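Hamann Touring Comedy Archive Set

The Hamann Touring Comedy Archive Set collects four full-length stage revues first presented at the Hoderthorpe Playhouse, with scripts, lyrics and piano scores. It is published by Skaruvbridge for theaters, schools and libraries.

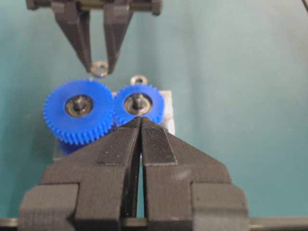 Does the set include performance rights?
Rights are licensed separately – application forms are supplied with each set.

All sketches were edited by Ida Ostermann from the original prompt books. Songs are by Jannik Schmieder.

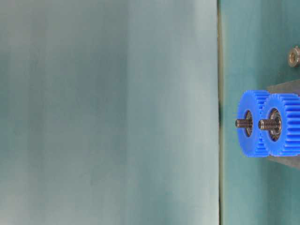 Blue components against a teal-green wall

The printed edition is limited to 3,000 numbered copies. Each script runs to 40 pages, and the songbook contains 34 numbers arranged for voice and piano. Orders placed before April

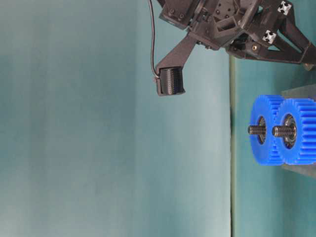 will also receive the Tatholm recording of the first revue on compact disc. Libraries may request a second copy of the songbook at the time of order. 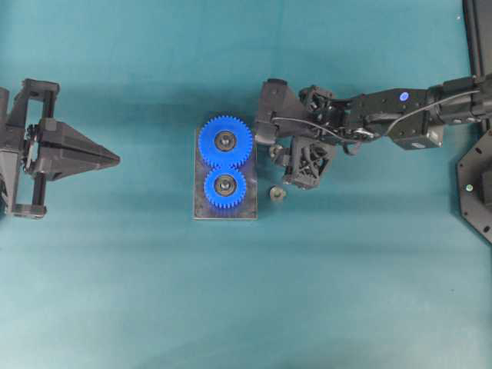

Two blue gears on a metal plate, teal cloth

Returns are accepted in original packaging only.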